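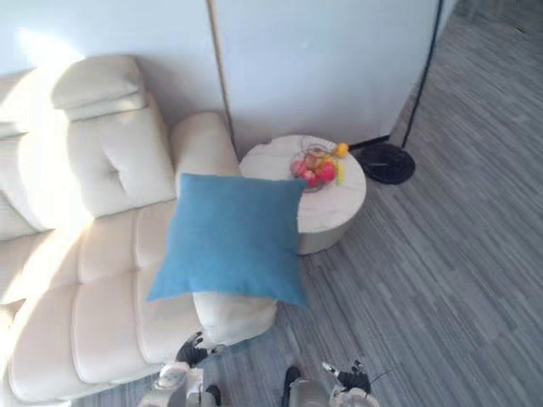 4. First run in a furnished room

This section takes over once the Nastent has passed the bench checks in section 3. You will need a room with a sofa, a side table or something similar, one plain cushion and a second person. The first full run takes a morning.

The steps were worked out on the two builds at the Eradholm shared workshop and then in an ordinary front room. If your build differs from the parts list in section 1, read the notes on hand type at the end before you start.

4.1 Preparing the room

1. Clear a strip of floor in front of the sofa. The base needs room to back away in a straight line, so keep the strip clear for the full length of the sofa and one base length beyond.

2. Move anything breakable off low tables. Fruit, books and soft toys can stay where they are.

3. Route lamp cables along the wall. The front castors will climb a thin cable and the rear ones won't.

4. Take up loose rugs. Fitted carpet and vinyl are both fine.

5. Look at where the sun falls on the furniture. If one end of a pale sofa is in direct sun, draw the curtain on that side or wait. The head camera sets its exposure for the whole view, and pale leather in sunlight loses its seams and edges well before it looks too bright to you.

Note: a striped floor can upset the floor finder. If the floor overlay on the tablet shows bands, open Vision, then Floor, and change Pattern from Plain to Striped. Leave the other settings in that menu alone for now.

Caution: floor lamps with a thin pole are hard for the depth camera to pick up. Mark the base of the lamp as a keep-out area by hand (see 4.3), even if the map already shows something there.

4.2 Positioning the base

1. With the motors off, push the base into place so that it faces the front edge of the seat. Use the handle at the back and never pull on the arms.

2. Stop when the gap between the base and the seat is 40 cm.

3. Lock both rear castors.

4. Plug the stop button into the socket marked E and give it to your helper. Press it once, check that the red light comes on, then twist to release.

5. Turn on the Drelden controller and wait for two tones. One tone means that it has started without the left arm. Switch off, reseat the left arm plug and try again.

6. Tilt the head down until the seat, the floor in front of it and both hands are in view. On most builds this is a good deal steeper than people expect. Tighten the tilt screw by hand only.

Note: the hands should show near the bottom of the picture on the tablet. If one of them is missing, the shoulder on that side is too far back. Run Home from the arm menu and look again before you alter the head.

4.3 Teaching the room

1. On the tablet choose Rooms, then New, and type a name.

2. Press Sweep. The head turns slowly from left to right and back. Keep people and pets out of the way until it stops.

3. Draw keep-out areas around the side table and the foot of any lamp. Draw them generously. They can be trimmed later.

4. Draw a work area on the seat. Leave out the backrest and any adjustable headrest cushions, which the software tends to offer as loose objects. If it lists one, tap it and choose Fixed.

5. Save.

Deep stitched seams in a seat may be drawn as steps on the height map. This does no harm to a cushion run, but it will stop the hand from sliding an object along the seat. Set Seat Smoothing to 3000 and save again.

4.4 First pick: a plain cushion

Use a square cushion in one solid colour that stands out from the sofa. Avoid tassels, buttons and anything knitted. The jointed fingers catch in knitted covers and you will spend the rest of the morning with a crochet hook.

1. Put the cushion flat on the seat inside the work area.

2. Set arm speed to Slow and grip force to 40 per cent.

3. Ask your helper to stand behind the base with the stop button in hand.

4. Press Open Both. The fingers of both hands should spread. If a single finger stays curled, stop and retension that cord as in section 2.6.

5. Tap the cushion on the tablet. An outline appears around it. If the outline takes in part of the armrest, slide the cushion further on to the seat and tap again.

6. Press Approach. The arms move above the cushion and wait there.

7. Check the height of both wrists by eye. They should be level with each other.

8. Press Pick, and after the lift, press Place.

Caution: keep your own hands away from the seat between steps 6 and 8. The arms do not feel contact at the elbow.

Repeat the pick five times with the cushion flat before you try it tilted against the armrest. A tilted cushion is harder. Kgomotso Sibiya, who wrote the grasp settings, suggests picking by the two upper corners with Corner Mode on, and going back to flat practice after two misses in a row.

Do not raise the grip force to 100 per cent to cure a cushion that slips. Clean the finger pads with a damp cloth first — nearly all slipping on the Eradholm builds came down to dust from the workshop floor.

4.5 If something goes wrong

The arms stop halfway and the light is amber. The shoulder motors are warm. Leave the controller on, support the forearms with a folded blanket and wait for green.

The cushion is picked but placed too far right. The head has slipped on its tilt screw. Retighten it and run Sweep again.

The outline flickers or jumps. Sunlight has moved on to the work area. See 4.1, step 5.

One hand opens later than the other. Swap the two wrist cables. If the delay moves to the other side, replace the cable. If it stays, the fault is in the hand.

4.6 Notes on hand type

The settings above are for the black multi-finger hands. Builds with the older Dumitrescu two-finger clamp should use half the grip force given in 4.4 and leave Corner Mode off. The clamp can mark leather, so cover the tips with felt.

Gifty Frimpong keeps the list of tested hands and takes corrections to this section at the Saturday open bench. Bring the controller log with you, saved straight after the fault and before the next restart.

Go on to section 5 when you have five clean picks and places in a row.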